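Wastham Simulation Practice Group
Monday, 2:00 p.m., room 2 and by call

Present: Crescencio Manzano (chair), Dehua Lu, Necati Uçar, Grigore Crăciun
Apologies: Dilwyn Eynon
Minutes: Necati Uçar

## 1. Minutes of the last meeting

Accepted with one correction. Under item 4, "Pretetance" should read "Jultunach".

## 2. Practice note for household scenes

Dehua had circulated draft 3. Discussion was mostly on section 2 (start of episode) and section 5 (people in scene assets).

**2.1 Start of episode.** Grigore said the draft lets a run begin before the target object has been in view. He wants the log to show the first step at which it is seen. Dehua agreed, provided it is a log field and runs are not thrown out over it. Agreed. Wording to go in as 2.4.

**2.2 Views kept with each run.** The draft asks for three stills per run, stored without retouching apart from blurring of faces. Crescencio asked that the stills not be limited to views of the target. Agreed.

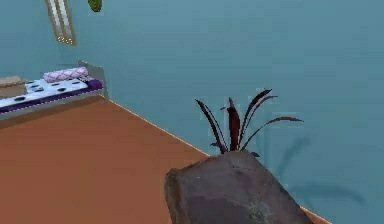
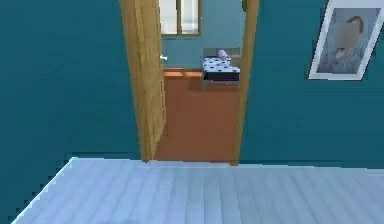

Bedroom, with the open box on the bed:

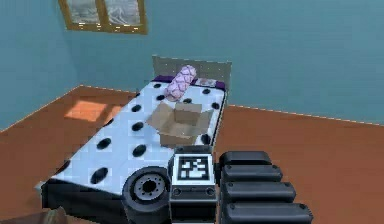 **2.3 Faces.** Section 5 says any face in a scene asset is blurred before release, including faces in wall art. Necati asked if this covers drawn or painted faces. Crescencio's view was that reviewers should not have to decide which is which. Section 5 stands as drafted.

**2.4 Contact with furniture.** Long discussion. Căpraru's comments, sent by email, ask for any contact between the base and a bed or cabinet to count as a failure. Grigore thought this too strict for narrow rooms and would rather log contact force and set a limit. No agreement. Held over until Dilwyn can attend.

## 3. Run counts

Jultunach submitted 3,496 runs, of which 3,303 passed the format check. Most of the rejected runs had no scene version in the header. Dehua will send the list back to them. They may resubmit once.

Manual review will cover 300 runs, with no reviewer taking more than 50 in a week. Grigore asked that reviewers not be given runs from their own site. Agreed.

## 4. Marker sizes

Not discussed. Carried forward.

## 5. Actions

- Dehua: add 2.4 to the draft and circulate as draft 4
- Dehua: return the rejected list to Jultunach
- Grigore: one page on contact limits, before the next meeting
- Necati: reply to Căpraru
- Crescencio: ask Pretetance if they still want a seat on the group

## 6. Next meeting

First week of March, same time. Dilwyn to confirm the room.

Meeting closed 3:25 p.m.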